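Undwood Folding Table, White

Home / Laundry room / Tables and surfaces

A table for folding clothes on. We did think about giving it a grander title, and the catalogue people at Ratanov were keen on "garment station", but it has a flat top and you put jumpers on it.

The top is plain white and wipes clean with a damp cloth. It has no pattern, no printed guide lines and no inspirational words. Load limit is 60 kg, a lot of towels by anyone's standards. Please don't stand on it to change a bulb.

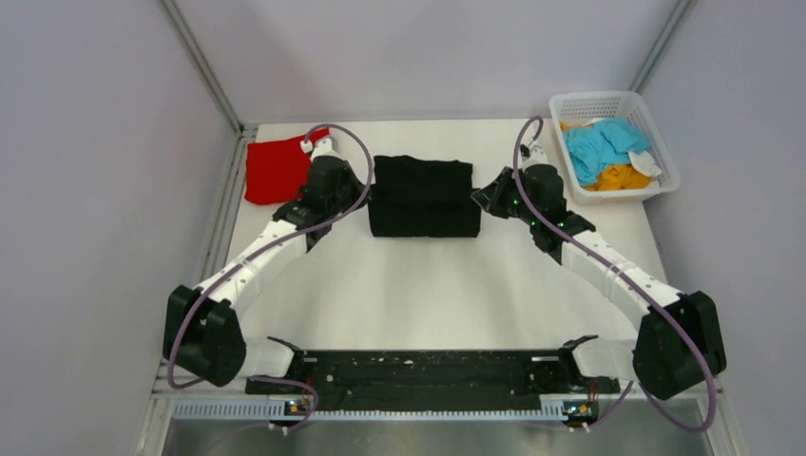 Delivery is in 3 boxes, and they don't always travel together. Wait for all of them before you start, or you will spend an evening admiring some legs. Assembly takes 16 bolts and the key in the bag. There is a spare bolt taped under the top, which people tend to find in December when they move house.

Baskets are sold separately. The white mesh one from Emgate sits nicely in a back corner and holds the things you have decided to deal with later.
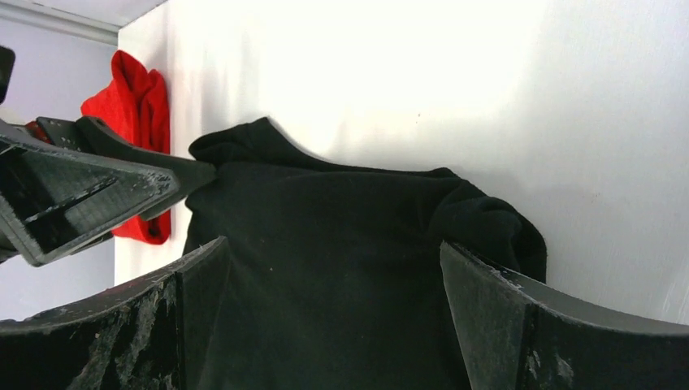
We get asked why the top only comes in white. A pale surface makes it easier to see what you're doing, particularly with dark clothes, where one fold looks much like the next. It also makes you look properly at the clothes themselves. Black fabric with a slightly fuzzy face will carry its tiny specks of lint quite happily into the drawer if you let it, so keep a roller within reach. The Kowalchuk one is good and refills are cheap.

Care: warm water, a drop of washing-up liquid, dry with a towel. No bleach and no scouring pads. Irons must stay off it, including "just for a second".

Guarantee: 4 years on the frame. Tea stains are your own affair.

Page last updated 13 May 2022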